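Two Engines, One Checklist

Meenakshi Nishad spent her first six years in aviation as a line mechanic and the rest of it writing procedures. She now edits the abnormal and emergency checklists at Osano, a regional operator with a fleet of twin turboprops. Her subject is the point at which a crew stops flying from memory and starts reading.

She dates her interest to a simulator session she watched from the jump seat. The crew had been given an oil pressure warning on the left engine shortly after takeoff. Both pilots were experienced. They found the right page quickly and then spent a long time on it.

"The page had a condition at the top, then a note, then a second condition that partly repeated the first," she said. "The pilot monitoring read the note twice. By then the airplane was through 2,239 feet and nobody had touched the power lever. They had not made a mistake. They were doing what the page told them to do, in the order the page told them."

The session was logged as satisfactory. Nishad asked for the page number and rewrote it that evening.

Her method starts with the eye. A checklist in cruise may be read at leisure, but the same page in smoke or heavy vibration is read in pieces, and the reader loses the line. She sets a limit on how many words may stand between one action and the next. She moves notes below the step they modify. Conditions are written so that the answer is yes or no, and the branch for each answer is printed where the eye lands.

"A sentence such as 'unless the affected engine has been secured' has to be held in the head while you look at the gauge," she said. "I would sooner use two more lines of paper."

The paper itself is a matter of some argument. Osano carries its checklists in a bound handbook and on a tablet application called Arai. The two are generated from one source file, but they are not used the same way. In the handbook a crew can keep a thumb on one page while looking at another. Arai tracks completed steps and grays them out, and it will not let the reader skip an open item without confirming it.

Nishad regards that confirmation as useful on the ground and doubtful in the air. In one trial the application was set to ask for it on every deferred item. Crews deferred items often, usually to wait for an altitude or for a call from the cabin, and the prompts accumulated. She had the setting changed so that deferred items collect at the foot of the page and are offered again before landing.

She is more cautious about sensed checklists, in which the aircraft itself reports that a valve has closed or a switch has moved. The Orkent retrofit package, which Osano evaluated on one aircraft, does this for most of the fuel and electrical items.

"It tells you the switch moved," she said. "On some items it tells you the valve moved. Those are different facts, and on the display they had the same check mark." Her written comments asked for two symbols. The evaluation ended in January, and a decision on the rest of the fleet has not been made.

Memory items are the part of the job that brings the most mail. These are the steps a crew performs without reference to any page, and every group in the company has a step it would like added. Nishad has gone the other way. The engine fire procedure had accumulated several over successive revisions – some of them added after events on other types – and she cut the memory portion to 2. The remainder are read.

Older captains objected. One wrote that he could do the full drill from memory in his sleep. She replied that she believed him, and that the procedure was also written for a first officer in the first month on the line.

The published source currently runs to 989 steps across all abnormal procedures, counting each branch once. She would like the figure to be smaller. Each revision is flown in the simulator by crews who have not seen it, and a page that produces a second reading of any line goes back to her desk. She does not brief them beforehand and does not ask whether they liked it.

"They will say it's fine," she said. "Pilots are polite about paperwork. I watch where the finger stops."

Her next revision covers landing gear disagreements, where the present page sends the reader to the Farkano hydraulic supplement and back again. She plans to bring the supplement's steps into the main page and accept the extra length. The draft is with the training department, and she expects it to be returned with comments on the placement of the go-around note, which she has already moved once.

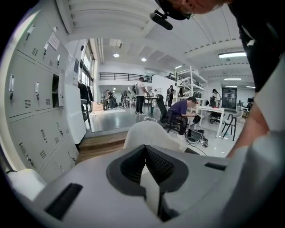

Page last modified: January, 16:20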